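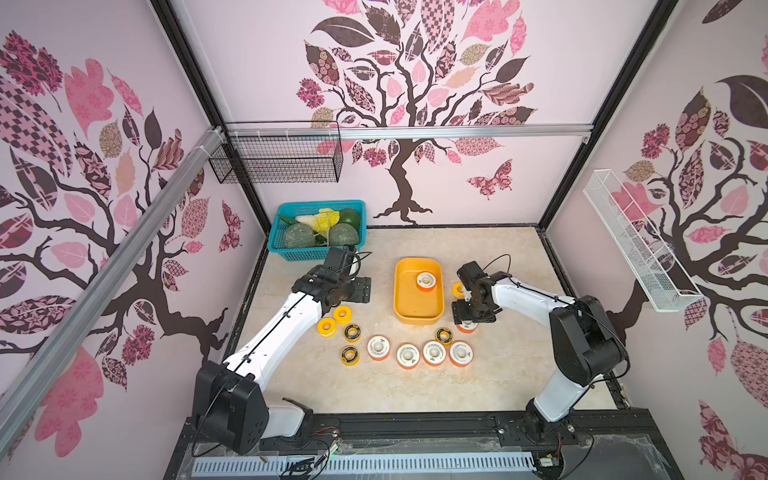 Mornano two-arm cell, tape roll task, both arms over the work surface.

Requena Packing Supply
Pre-purchase inspection checklist, bench automation
Form 131, for cells with arms mounted on a shared base

Product under review: Mornano two-arm cell, offered by Mumon
Unit: 108 (trial unit, bench version)
Inspection date: June 13, 2018
Inspected by: Marijke Verstraete, plant safety
Present for the supplier: Shivam Bhatia
Copy to: Hartmut Reinholz, purchasing; Roswitha Teuber, packing floor

Marks used: OK = accepted. FIX = must be corrected before we sign. NOTE = accepted, comment attached. N/A = does not apply to this version.

ENCLOSURE AND FRAME

Corner posts upright and tight to the base: OK

Cross rail on the back wall secure: OK
Pulled by hand at both ends. No play.

Diagonal extrusion on the left side secure: NOTE
The extrusion itself is solid. The small white clips on it can be turned with two fingers. Supplier says they carry no load. I would still like to see them tightened at installation.

Wall panels flat, with no lifting corners: OK
Trees, leaves and butterflies on the panels are all bonded down. Ran a cloth over the left and back walls and nothing caught. Roswitha asked if plain panels are on the price list. They are, same price.

Access for cleaning: OK
Right wall is the harder side to reach because of the wire basket. Manageable.

Guarding on the operator side: FIX
The trial unit was set up by the supplier with a taped line on the floor and an attendant. That is fine for a demonstration. It will not do for our packing floor. Quote must include a front guard with an interlock, or a light curtain. Shivam Bhatia to send drawings for both.

WORK SURFACE

Surface level: OK

Surface free of chips and sharp edges: OK
The black edging along the sides is seated all the way down. The marble pattern has veining in it, and from standing height a hairline crack could be mistaken for a vein. Check by touch at the monthly inspection.

Nothing stored on the surface that is not part of the job: NOTE
The teal basket of produce stays in the back left corner during the tape task. It is for the second task on the supplier's list. The left gripper works just in front of it. Clearance was acceptable at trial speed. I would not accept it at full speed without the basket position being marked on the surface.

Tray held in place: FIX
The orange-yellow tray has nothing holding it. I slid it with one finger. A nudge from a gripper would do the same and the next roll would be set down on the rim. Supplier to add stops or a non-slip mat.

BASKETS AND HANGING FIXTURES

Black wire basket, left rear: OK
Empty at inspection. Hooks are closed.

White wire basket, right wall: NOTE
Empty at inspection. It is mounted at an angle, so anything round put into it will run to the low end. If we use it for tape rolls it needs a lip. Otherwise leave it off the order.

Load rating posted on baskets: FIX
No rating on either one. Needs a label.

ARMS AND GRIPPERS

Shoulder joints, mounting bolts present and marked: OK
Paint marks on the bolt heads line up on both arms.

Cable clips on left arm: OK
Clips are tight and the thin cable does not pinch at full reach.

Cable loop at left gripper: NOTE
The loop stands up from the gripper head. It cleared the cross rail and the black basket in every position I asked for. Check again if the basket is moved.

Cable over right arm: OK

Gripper fingers, condition: OK
No burrs. Pads even on both sides.

Grip force on product: NOTE
White rolls with the orange band were handled without marks. The solid yellow rolls were also fine. On the yellow rolls with printed labels the fingers left a faint crease in the label on one pass. Force was turned down and the pass repeated with no crease. The setting should be written on the job sheet, and I have asked for it to be locked behind the supervisor code.

Arms cannot meet in the shared zone: OK
Both arms were sent to the center of the surface on purpose. The right arm held and waited. Repeated with the left arm second, same result. The method is described on page 25 of the manual, and what I saw matched it.

Small black plate beside left gripper: NOTE
I took this for a loose part at first. It is a mounting plate. Supplier to say whether it is included in the price or belongs to the trial setup only. If it stays, it has to be fixed down.

STOPPING

Emergency stop within reach of operator: OK

Emergency stop halts both arms: OK
Tested with rolls in both grippers. Neither roll was dropped.

Restart needs a deliberate action: OK
Releasing the button does not start anything. The operator has to confirm on the panel.

Power loss: NOTE
With power cut, the right arm sank slowly for 3 seconds and then held. That is within what the manual allows, but a hand under the gripper would be pressed. Add to operator training and post a sign.

WIRING AND CONTROLS

Cable duct at front: OK
White slotted duct, cover was off for the inspection. There is room in it for more wire.

Wires at base of arms: FIX
There is a good deal of thin wire lying in the open around the base on both sides. It belongs in the duct. At the moment a sleeve or a cleaning cloth could pull a connector out. This is the item I feel most strongly about.

Circuit boards covered: FIX
One board near the left arm base and one near the right, both bare. The left one has a small green light and I understand people want to see it. A clear cover solves that.

Ground connection tested: OK

Labels on connectors: FIX
None that I could find. Supplier agreed to label them before delivery.

PAPERS

Manual in English: OK
Spare parts list with prices: OK
Risk assessment from supplier: NOTE
Received, but it was written for the version without wall baskets. Updated copy requested.
Service agreement: N/A at this stage
Hartmut Reinholz is handling it. The nearest service office is in Brastia, over 108 miles from us, so please get the response time in writing.

COMMENTS FROM THE FLOOR

Roswitha Teuber: The pace is slower than a person but steady. I would use it for mixed returns, where the rolls come back in all kinds and someone has to separate them. I would not put it on the main line. The tray is too small for us. Ask for a bigger one.

Shivam Bhatia, for Mumon: Wiring and board covers are standard on delivered units and will be shown at the second inspection. We will quote the tray stops and the larger tray together.

RESULT

Not accepted as inspected. Second inspection after all FIX items are closed, to be held before the December shutdown. The trial unit may stay on site until then, with an attendant present whenever it has power.

Signed: M. Verstraete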